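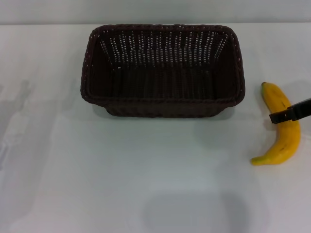
4.3 Setting up the pick-and-place exercise

Print this page | E-mail this page

This section applies to club members using the Clerau arm with the Dondov control software. Complete section 4.2 (homing) before you start.

1. Clear the white table and wipe it down. Crumbs and tape marks upset the colour threshold.

2. Place the wicker basket towards the back of the table, open side up. Check that it is empty.

3. Lay the banana to the right of the basket, stem end away from you. Leave a gap between the two wide enough for the open gripper.

4. In Dondov, load the task file "basket_right" and set the speed limit to 13 per cent. Do not raise it until the arm has finished a full dry run.

5. Jog the gripper in from the right until a finger is over the banana, nearer the stem than the tip. Save this pose as "approach".

6. Set the lift height to 200 mm. The basket rim must be cleared on every pass.

7. Press Record, carry out the pick by hand control, and press Stop when the gripper is open above the basket.

CAUTION: Keep hands off the table while the Record light is on. The stop button must be within reach of a second member.

NOTE: Teams entering the Ochoa round in October need 100 saved runs. Failed picks are kept – mark them "F" in the log and do not delete them.

Faults in the task file should be reported to Odair Batista, with the run number.

Section revised 11 March 2021

Print this page | E-mail this page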